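Label adhesive failing on small containers, board index > Records and Labeling

flikari_stores
Posted February 2018

I look after the supply cupboard and sample archive for a small society. Most of the stock is in small plastic bottles and cardboard cartons. We label everything with direct thermal stock from a desktop printer, and the labels are fading. Items labeled in December are already hard to read under the shelf lights. Some of the cartons have also started to lose their labels at the corners.

Two questions. Is it worth moving to thermal transfer with a resin ribbon, or is the paper the problem? And does anyone print lot codes and dates straight onto the container and skip the label?

prirnum
Direct thermal is a shipping product. The coating darkens with heat and light, and it reacts with plasticizers in PVC tape and sleeves. Expect six months of legibility in a lit room, less near a window. Thermal transfer with resin on polypropylene film fixes the fading. It does nothing for the lifting corners, which are an adhesive problem.

What is the diameter of the bottles? Below 23 mm a paper label wants to spring flat again, and you need a film face and a more aggressive adhesive.

flikari_stores
Mixed. The smallest are dropper bottles, and those are the worst. The cartons are plain brown corrugated.
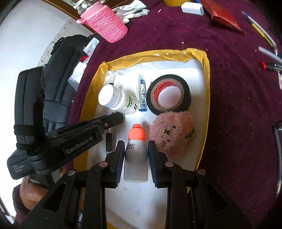 Storage is indoors, unheated in winter, with the shelf lights on all day. I wipe each container with isopropyl alcohol before labeling and let it dry. The label goes on by hand, with the barcode running around the circumference because it would not fit the other way.

yang_b
Turn the barcode. On a small cylinder the bars should be stacked like the rungs of a ladder, so that the scan line runs along the length of the container. Wrapped around the circumference, the outer bars curve away from the scanner and the read fails at one end or the other. If it does not fit lengthwise, use a 2D code.

On adhesive, check the minimum application temperature on the data sheet. General purpose acrylics are applied at room temperature and tolerate cold afterward. Applied cold, they never wet out the surface, and they lift at the corners first. Move the containers indoors the night before.

prirnum
Disagree on the 2D code. Half the old scanners in use at small sites are linear only, and replacing them costs more than the labels do. A shorter code solves it. The OP should say how many characters are in it.

flikari_stores
Fourteen. Site prefix, shelf, year, serial and a check digit.

prirnum
Then drop the site prefix and the shelf. The shelf is a property of the database record and it changes. The number on the item should identify the item and carry no other meaning.

iton_records
I would keep the prefix. We merged two collections here and both had numbered from 1. Relabeling took three winters. Our oldest ledger starts in 1902 and uses plain running numbers, and every one of them now collides with something in the second set. A prefix of two characters would have prevented it.

Agreed that the shelf should go. 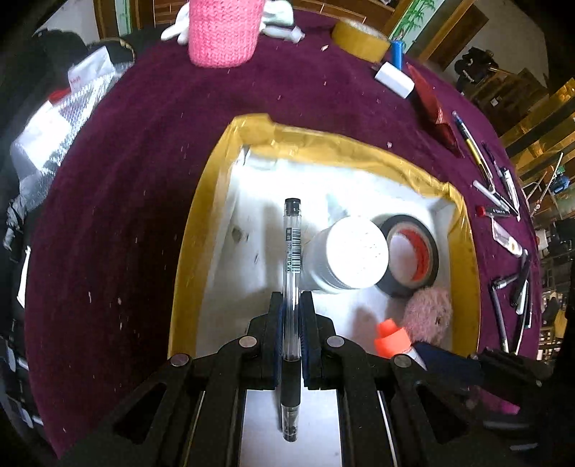
For the cartons, recycled corrugated sheds fiber, so the adhesive bonds to loose material and comes away with it. Put down a strip of clear polypropylene tape first and apply the label to the tape. Ours have held for 6 years that way.

yang_b
That works, but the tape then has to stay put. Hot melt packing tape yellows and lets go in a warm room. Use acrylic.

A prefix is fine if it is short. I withdraw nothing on the 2D code. A linear-only scanner is a poor reason to design a numbering scheme around.

prirnum
It is a budget, and budgets are a design constraint.

As for printing directly on the container, continuous inkjet is what the bottling lines use. It makes no sense at this volume. A solvent-resistant marker and a legible hand will outlast most labels, provided alcohol never touches it afterward.

flikari_stores
Thank you. Plan so far: resin ribbon and white polypropylene film, a two-character prefix, no shelf code, barcode along the length. That brings it down to 9 characters. I have ordered sample rolls with 3 different adhesives and will apply them at room temperature, with one set going on cold for comparison. The linear scanner stays for now.

iton_records
Write the application date on each test label in pencil. It does not fade, and you will want it when you compare them.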